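3.2 Open compartments and the collection of single items

The second storage type in our study is the open compartment shelf. In the households we visited for the Petura survey, this kind of shelf was seldom used for books. People kept toys in it, folded towels, shoes, and quite often fruit and vegetables which did not need the refrigerator. Of the 86 households, 46 had at least one such unit in or near the kitchen. We therefore gave it the same attention as the closed cupboard described in Section 3.1.

What makes the compartment shelf interesting for our purpose is the way in which things are spread over it. A drawer brings many items into one place. A shelf with compartments invites the user to put one thing here and another thing there, and later the things must be collected again, for example before cooking or before a child's bedtime. Palaniappan calls this "gathering work" in his earlier report on the Gresilow flats, and we keep his term. Gathering work has three parts: finding the item, reaching it inside its compartment, and bringing it to the vessel in which it will be carried.

The vessel deserves a few words. Our participants used bowls, bags, the front of a pullover and, most of all, small baskets. A basket can be held near the shelf or be put down on the floor, and both habits were common. Holding it makes the path of the item short, but one hand is then occupied. When the basket stands on the floor, both hands are free, and the person has to bend for every item. Figure 4 shows the white shelf and the red basket which were used for the gathering task. 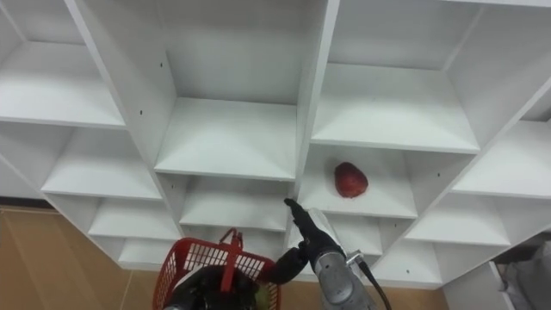
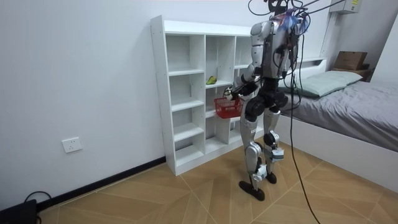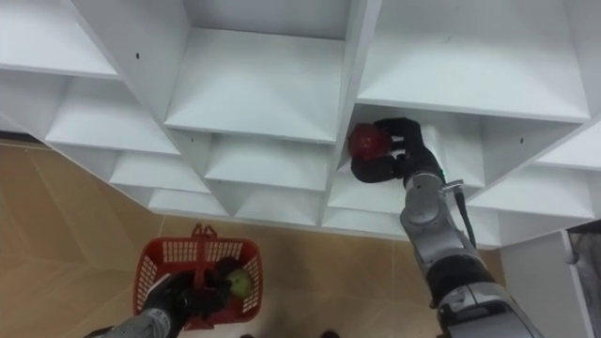

Figure 4. The gathering task at the white compartment shelf, three views.

Reaching was judged more difficult than finding. When we asked which compartments they liked least, participants named the lowest row first and the highest row second. The depth of the compartment was also mentioned. An apple pushed far to the back has to be taken from the front with the fingers around it, and the boards above and at the sides leave little space for the wrist. One participant in Fairclough explained that she always puts round fruit close to the divider, so that it cannot roll away when she touches it.

Colour had a smaller effect than we expected. On a white shelf both red and green fruit were found quickly. Inside the basket it was different: red fruit in a red basket was overlooked by 8 participants when they were asked to say whether everything had been collected. Vrettos has suggested that a basket of another colour should be used in the next round, and we agree with him.

We did not measure how carefully the items were put down. In the notes from Sernemari there are several remarks about bruised pears, but these remarks were written by two observers with different habits, and they cannot be compared. The question of damage is taken up again in Section 5, together with the results for the closed cupboard.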